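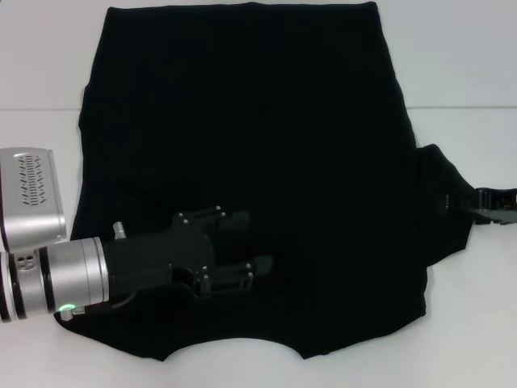 Before the gates open: my ride check for the Magsi Coaster

I run through this every morning at Irmont, coffee in hand, before we let a single guest near the queue. Comments are mine, so feel free to grumble back.

1. Lap bars, all rows: OK. Row 5 is a bit stiff on the left – it locks fine, but I've asked for grease.
2. Height sign at the entrance: OK. Still reads clearly from the path.
3. Empty test runs: OK. Brakes caught at the same spot every time, which made my day!
4. Station gates: FIX. Gate two closes slowly. I'm keeping that row shut until the Druko part goes in.
5. Emergency lights in the tunnel: 35 checked, all lit.
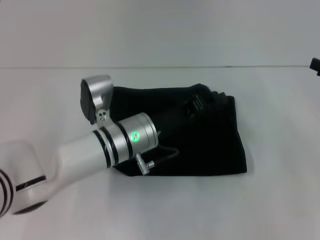
QUEUE AND EXIT

6. Handrails: OK, though one cap near the Aseck snack stand is loose (taped for now, new one on order).
7. Walkway: OK. I swept up a lot of popcorn by the photo booth.
8. Speaker test: OK. The safety message plays all the way through, and it's plenty loud.
9. Exit stairs: OK. Grip strips need replacing in July.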